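Trading Small: An Interview With Maricica Stoica

Maricica Stoica has traded index futures from her apartment for 8 years. Before that she kept the books at Bernach, a parts wholesaler, and she still fills in her trade log the way she filled in a ledger, one line per entry and no comments until the end of the day. I talked to her in April, shortly before the open and again after she had closed out.
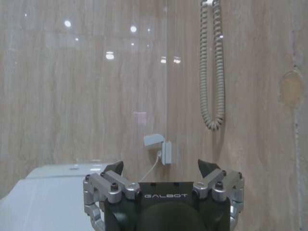
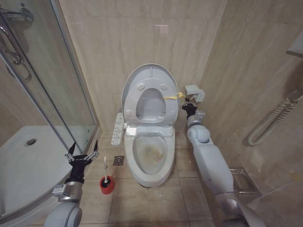

Stoica starts most answers with position size. She says new traders ask her about entries and she answers with a question about how much they have on. Her own limit is 3 contracts, and most days she trades one. When I asked how she decides where to get out of a losing trade, she used the house for an example. "You walk into a bathroom and the lid is up and there's a brown stain at the bottom of the bowl. You can see it. You don't need another indicator. A lot of people look at their open loss and put the lid down." Her stop goes in with the entry order, and she does not move it farther away. She has moved it closer, and she told me that cost her money in her first years, when she would get shaken out of trades that later ran to her target.

The largest single loss in her log is $2,890. She took it on a short position she held through a central bank statement. "I had the direction right in the end," she said. "I was out by then, so it didn't matter." She had doubled up twice on the way. The next morning she cut her size to one contract and left it there for the rest of the quarter. She still doesn't hold anything through a scheduled announcement, and on those mornings she closes the platform and does her paperwork.

I asked to see the log. It is a plain spreadsheet with a column for the time, the contract, the entry, the stop, the exit and the result in dollars. Last year it had 417 lines. Fewer than half were winners, and the year was still positive, though she would not let me print the amount. "People see a number and they want the number. Then they size up to get it."

For a while she used Wurkby, a charting service with alerts, and paid for the full package. She dropped most of it. What she kept is a daily chart, a 15-minute chart and one moving average. She draws in the prior day's high and low by hand each morning. If price is in the middle of that range at the open, she waits – sometimes until lunch, sometimes all day.

"The waiting is the job," she said. "I had a boss at Bernach who wanted everybody to look busy. I brought that with me, and I paid for it."

Her trading partner, Roxana Neagu, joined us for the second part of the conversation. The two met at an evening course run by Marinescu, a small brokerage that has since stopped taking retail accounts. They don't pool money. They read each other's logs at the end of the week and mark the trades that broke a rule, whether or not those trades made a profit.

Neagu trades differently. She holds for several days, mostly in grain contracts, and she uses wider stops with smaller size. She is also more willing to add to a winner. "Maricica takes her money and goes for a walk," she said. "I'd rather sit there and be uncomfortable." They have argued about it for years, and neither has changed the other's mind. Stoica did try holding overnight for a stretch last spring. She slept badly and went back to being flat by the close.

Both now have their accounts at Gremness. Stoica moved for the lower commission, and Neagu followed once she had checked the margin terms on the contracts she trades. Neither uses the mobile app for placing orders. Stoica has it on her phone as a backup in case the internet goes down, and she has needed it once, to close a position.

I asked what she would tell somebody opening a first account this year. She said to trade the smallest contract available until there are enough lines in the log to read something from it, and to keep a job while doing that. She had kept hers at Bernach longer than she wanted to.

Neagu added that the money for it should be separate from the rent. Stoica nodded and went back to her screen. She had one trade to enter in the log, a small loss from the morning session, and she wanted it written down before supper.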